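Iledano, outil de suivi des questions parlementaires européennes

2026-05-29
Par Saskia Mudgway

Iledano indexe les questions écrites et orales adressées à la Commission et au Conseil, avec leurs réponses. L'éditeur, Hollgate, propose une licence à 60 euros par mois et par poste. Le test a porté sur deux dossiers : la reconnaissance des diplômes et les visas de court séjour.

L'import d'un corpus de 2,607 questions s'est fait sans erreur. Le filtre par base juridique fonctionne correctement – à condition de saisir l'article du traité sous sa forme complète.
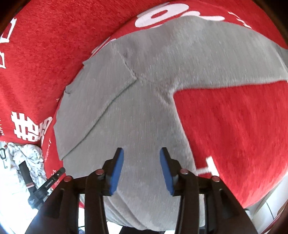

Le rapprochement entre question et réponse est moins fiable. Lorsqu'une réponse commune couvre plusieurs questions, seule la première est liée ; les autres restent marquées « en attente ». Maksymiv, que nous utilisions auparavant, traite ce cas correctement.

L'export est limité à 200 lignes par fichier. Pour un dossier de taille moyenne, il faut fractionner la requête par date de dépôt.
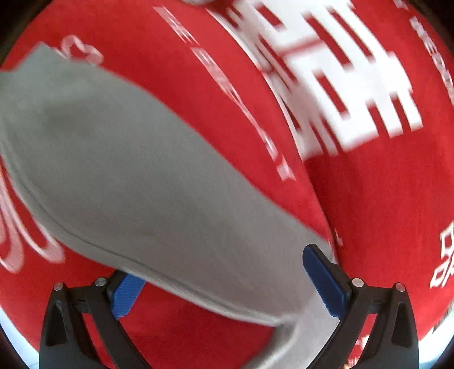

Les alertes par courriel comportent le numéro de la question, l'auteur et la langue d'origine, mais pas le délai de réponse applicable. Hollgate annonce cet ajout pour septembre.

Note : l'interface française est complète, sauf les messages d'erreur, restés en anglais.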